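How a Fisheye Lens Sees So Much

Hold one finger up in front of your nose and look straight past it. Without moving your eyes, notice how much you can see at the sides. You can probably see part of the room on your left and part of it on your right, though neither is very clear. All of that together is called your field of view.

Cameras have a field of view too. It depends mostly on the lens, the curved glass at the front that gathers the light. Some lenses see only a narrow slice of the world and make it look large. These are good for photographing a bird at the top of a tree. Other lenses see a wide slice, and everything in it looks smaller. The widest lenses of all are called fisheye lenses.

## Why is it called that?

The name comes from thinking about what a fish sees when it looks up.

Light bends when it passes from air into water. If you have ever put a straw in a glass of water, you will have noticed that it looks broken at the surface. The straw is fine. The light coming from the bottom half has been bent on its way to your eyes.

The same thing happens for a fish, but the other way round. Light from the sky, the trees and the river bank all bends as it enters the water. It gets squeezed into one bright circle above the fish's head. Inside that circle is everything above the water, from one side of the bank to the other. Outside it, the fish sees only reflections from below and the darker water.

More than a hundred years ago, scientists wondered what this view would look like in a photograph. Early experiments used a camera with water inside it. Later, people learned to make the same sort of picture with glass. Nikon is one of the companies that has made fisheye lenses for cameras.

## Bending the edges

Try this at home. You will need a large, shiny metal spoon.

1. Hold the spoon upright so that the back of it faces you.
2. Look at your reflection. Your nose will seem big and your ears small.
3. Now look past your face. You should be able to find the ceiling, the floor and both side walls, all in one little spoon.
4. Find something straight, such as a door frame or the edge of a shelf. Move the spoon so that the reflection slides towards the rim, and watch the line bend.

The spoon is a mirror and a fisheye lens is made of glass, so they don't work in the same way. But the problem they both have to solve is the same. A very wide view has to fit into a small space, and something has to give. With a fisheye lens, straight lines that don't pass through the middle of the picture come out curved. Things close to the lens can look far too large.

## Why are some of the pictures round?

A lens is round, so the picture it makes is round as well. Most cameras use only a rectangle from the middle of it, and the rest is never recorded. Some fisheye lenses make a circle small enough to fit inside the rectangle. Then you get the whole circle, and the corners stay black. Computers can make pictures with this shape too.

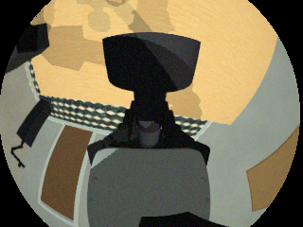
*A round view made by a computer. The corners are black, and one long edge of the orange wooden surface curves.*

## What are they used for?

Scientists who study clouds point fisheye cameras straight up. One picture can show the whole sky, so they can work out how much of it is covered. People who study forests do the same thing from the ground, to find out how much light gets through the leaves.

Skateboarders like fisheye lenses because a ramp can look huge when the camera is close to it. Some doors have a tiny wide lens in them as well, called a peephole. It lets you see most of the doorstep through a hole smaller than a penny.

## Words to know

**Field of view:** how much you can see at once without turning.

**Lens:** a curved piece of glass or plastic that bends light. Camera lenses often have several pieces inside.

**Distortion:** a change in the shape of things in a picture — a straight shelf that looks bent, for instance.

**Refraction:** the bending of light when it goes from one material into another, such as from air into water.

*Written by Lejla Kos*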